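Home | Columns | Letters | Archive | Search

Booker Van Dusen
April

The year I came out to my mother, she was ironing pillowcases. She finished the one she was on, turned it over, did the back, and asked whether I would be wanting my tea early. I was 24, I had rehearsed for a fortnight, and I had a return ticket to Drarnholm in my coat pocket in case things went badly. I had the fish.

I mention it now that I keep being asked to tell the story, and I keep being told I've told it wrong. Last month I went to speak at a library evening in Istcombe, where the organisers had put out 75 chairs and a plate of biscuits in six colours. The young man running it asked me beforehand if I could "lean into the struggle". I said I would see what I could do. I gave them the pillowcases. There was a long silence, and then a woman near the radiator asked what had happened next, and I had to say that my mother did my shirts.

I don't wish to be misunderstood. Plenty of people my age had a dreadful time of it. I knew a boy at school who was put out on the step with a holdall, and another who married in a hurry and has been polite to his wife ever since. Those stories ought to be told, loudly, and to people who would prefer not to hear them. My complaint is smaller and more selfish. We've come to expect one shape of story from gay men over sixty, and if yours hasn't got a slammed door in it, the audience starts looking at its coat. 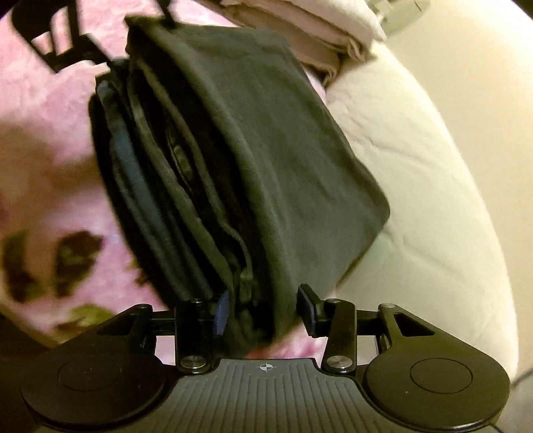
The other shape on offer is triumph, and I'm no good at that either. Nouri, who I have lived with for longer than some of those library-goers have been alive, believes that our greatest act of defiance was buying a bed. The salesman in Pruveck asked us three times if we meant two singles. Nouri said no three times, a little louder each time, and we got 15 pounds off for a scratch on the headboard. You may put that on a banner if you like.

What I remember of those years is mostly the tedium of being careful. You learned to say "a friend". You learned to say "we" in a way that could have meant the cricket club. I once got through an entire works Christmas dinner describing a holiday in which I had apparently gone up a mountain with a pronoun. It wore you out, and there's no good way to act it out at a lectern.

My mother never did use the word. She sent Nouri a birthday card every year with his name spelt wrong, and when she died we found she had knitted him a scarf and left it half done, with the needles still in. He has never let anyone finish it.

I have been invited back to Istcombe in the autumn. They want something more uplifting, and could I bring slides.

Contact the editor | © The author | Back to top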